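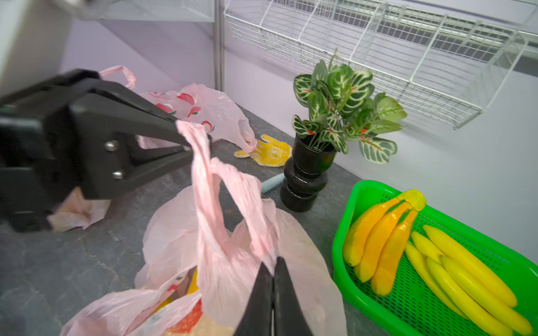 Attachment 1: pink bags and yellow glove on the counter

Ticket 22 – Premness store, packing counter
Opened: April 27, 2018
Status: waiting for supplier

Problem: The handles of the pink fruit bags from Zinero stretch and become thin when the bag is full. This morning 2 handles tore before the customer reached the door.

Tried so far: We put fewer items in each bag and we tie nothing on the handles. It is a little better with light shopping, but 3 cans are still too much. With bags from the older box we don't have this trouble.

Request: Please ask Zinero if the plastic was changed. Until we get the answer, we use double bags – this finishes our stock too fast.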